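Humanitarian Response and Civil Society
Session 4: Local organisations in the first month after a disaster

Course tutor: Irena Tokarz
Seminar leader: Konrad Szczepańska

Reading for this session: Kalinowski, chapter 2 (course pack); the Grollby flood case file.

1. Where we left off

Last session dealt with the legal duties of the state when an emergency is declared. This session looks at the groups that are already in place when it happens: parish halls, tenants' associations, small charities, schools, sports clubs. In most towns they start work before any formal appeal is launched, often with no written plan and very little money.

Three terms will be used throughout. Relief means meeting immediate needs such as water, food, shelter and medicine. Recovery means getting people back into homes, work and school. Solidarity is used more loosely, for public statements, fundraising and gifts from people outside the affected area. Appeals often mix all three, and part of your task in the seminar is to separate them.

2. The Grollby case

Grollby is a river town with a mixed population, a weak council and one main road in. The flood came in February at night. Over 1297 households were registered as affected in the first count, and the count was later disputed because lodgers and people in informal lets had been left out.

The first distribution point was opened by the Onby Centre, a community association that normally ran language classes and a lunch club. Its coordinator, Celina Kalinowski, kept a daily log, and extracts are in the case file. Note how quickly the work changes. The early entries are nearly all about blankets and drinking water. By the second week they are about lost identity papers, rent arrears and who is allowed to speak for the residents.

The council's own centre opened later, on the other side of the river. For 16 days the two centres kept separate lists. Some families were on both and some on neither.

3. Goods or cash

Donated goods are visible and easy to ask for, and donors like to give them. They also need sorting, storage and transport.
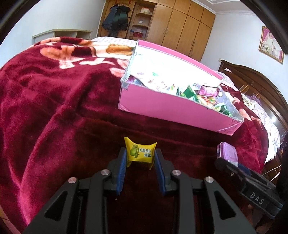

Cash grants let a household decide for itself what it needs, and they support shops that are still trading. The main objections are the risk of fraud, and the fact that cash is of little use where the shops are shut. Goods have their own hidden costs, which are easy to miss when items are small. A single sweet in a twisted yellow wrapper costs almost nothing to give, but a mixed box of such things has to be opened, checked and divided, and if the wrapper is printed in Chinese, someone may have to be found who can read the ingredients before it goes to a child with an allergy. The same applies to medicines and baby milk, where the consequences are more serious.

Hilde Michiels argues in the course pack that local groups should publish a short list of what they will accept and refuse everything else. Jadwiga Śliwiński replies that a refusal at the door can lose a donor for good – and that small associations depend on those donors in ordinary years. Read both before the seminar. The two papers are short.

4. Who speaks for whom

After the flood, the Jasińska Foundation issued a public call for solidarity in the name of "the people of Grollby". It raised money quickly. Residents' groups objected to the wording, as they had not been asked. The foundation's reply was that a consultation would have taken weeks.

Points to consider:

Representation. What would count as consent from a community in the first few days?

Accountability. Nuvwood Trust, which passed on part of the money, reported to its donors but not to the residents. Is that enough?

Religion and identity. Several groups in Grollby were faith-based. The case file shows them serving everyone, but it also shows that some residents assumed they would not be served and stayed away.

5. Preparation for the seminar

Bring one page of notes on either section 3 or section 4. Use at least 2 entries from the Onby log and give the page numbers. Those writing on section 4 should also look at the text of the Jasińska appeal and mark each sentence as relief, recovery or solidarity.

Konrad's group meets in the usual room. Notes should be handed in at the start, on paper.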